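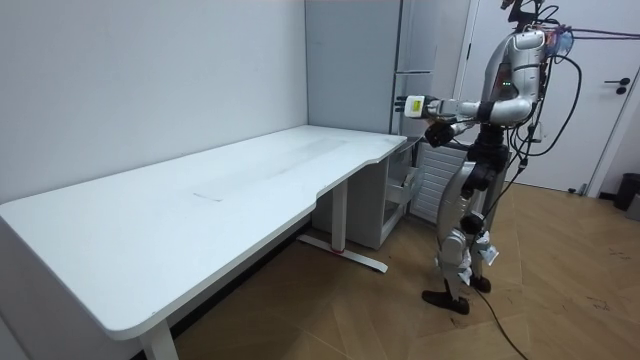

To: Members' list, Denar Records and Archives Network
From: Office of the Secretary
Date: 2020-12-05
Subject: Re: Transfer of paper records to the Achterberg store

Dear members,

The Office has received a number of replies to the October notice on the transfer of paper records. The message quoted below raises the points that came up most often, and we are answering it on the list so that all member offices have the same information.

> The October notice says that each office may send 10 boxes per
> transfer. Our office in Sanon has a backlog going back several years,
> most of it personnel files and building plans. Are we expected to send
> it in small lots over many months, or can a larger transfer be arranged?
>
> We would also like to know whether the old green transfer forms will
> still be accepted. We have a large supply of them.
>
> Finally, the notice does not say who pays for boxes. In the past they
> were supplied by the store at no charge.

On the first point, the limit of 10 boxes applies to regular transfers only. An office with a backlog may apply for a bulk transfer, which is handled under a separate schedule. The application should state the type of records, the years they cover, and the total number of boxes. Bulk transfers are accepted up to a limit of 1000 boxes per office. Plans and other oversize items should be listed separately, as they are stored flat and the Achterberg store has to reserve drawer space before they leave your building.

Personnel files may be included in a bulk transfer. They must be packed in their own boxes and may not be mixed with general correspondence. Please mark these boxes "Restricted" on the short side, where the label can be read from the aisle.

On the second point, the green forms will be accepted until the present supply in each office is used up. No more will be printed. The new form asks for two things that the green form does not: the date on which the records may be destroyed, and the title of the officer who approved that date. Offices still using the green form should write both in the space marked "Remarks." Forms without this information will be returned, and the boxes will be held at the loading area until a corrected form is received.

On the third point, the store will continue to supply standard boxes free of charge for regular transfers. Boxes for bulk transfers are charged to the sending office at cost. Offices may use their own boxes if they are the same size as the standard box and have a separate lid. Boxes with folding flaps do not stack safely and will be refused.

Several offices asked about access to records after transfer. Requests should be sent to the store in writing, with the box number and the title of the file. The store will not search for a file without a box number. Files are lent to the office that transferred them for a period of two weeks, and the loan may be renewed once. A file that is needed more often than this should probably have stayed in the office, and we ask members to bear that in mind when selecting records.

The Nisirov office has pointed out that the box list attached to the October notice had the columns for "From year" and "To year" in the wrong order. This was our error. A corrected list has been placed in the members' area. Lists already submitted on the earlier version do not need to be redone, and the store will correct them on receipt.

Questions about a particular transfer should be sent directly to the Achterberg store. Questions about retention periods should come to this Office. Please do not send box lists to the mailing list, as they often contain the names of staff.

Office of the Secretary
Denar Records and Archives Network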